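Report on a Visit to the Nikum Open Day
Chutima Boonyarit
Course project, part 1

Our group went to the open day at Nikum on Saturday, September 11, 2021. The project asks us to look at one automated task up close and write down how it is set up. I chose the snack table, where a two-armed robot handles packed food. Kirsty Sugden ran the demonstration and answered questions between runs. The staff call the setup Grollard.

The arms stand at the back of the table and the visitors stand at the front. Each arm has a gripper with two straight black fingers and a small camera near the wrist. The wrist camera matters most in the last part of a reach, when the arm itself can block the view from the side.
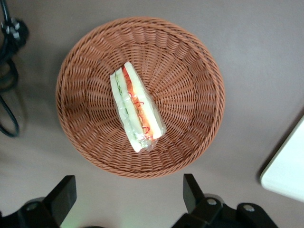 Figure 1. Wrist camera view of the basket with a wrapped sandwich.

Ms. Sugden said wrapped food is harder than boxes. Clear film throws back the light, so the edges are difficult to find, and bread gives way if the fingers close too far. The team has recorded almost 1000 grasps on soft items so far, 470 of them on sandwiches. They plan to add fruit in December.

I watched for 40 minutes and took notes on the sandwich task only. The drinks and the candy bars belong to other tasks, which I left for part 2. An emergency stop button is mounted at the side of the table.
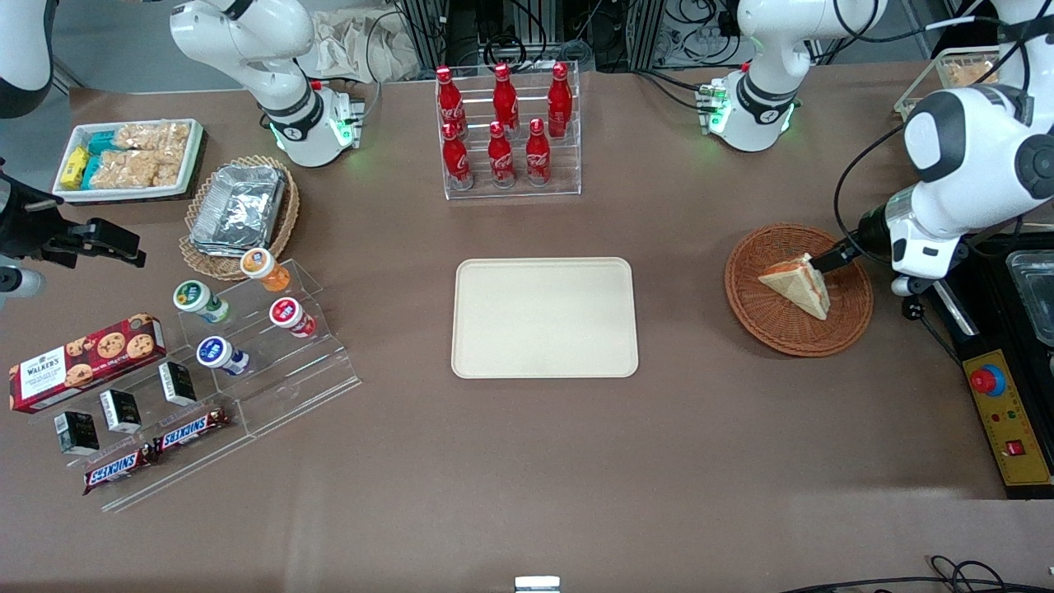

Why does the team use a wrist camera as well as a fixed one?
The fixed camera covers the whole table, and the wrist camera gives a close view of the item when the gripper is near it.

For part 2 I will compare these notes with the Mottram visit.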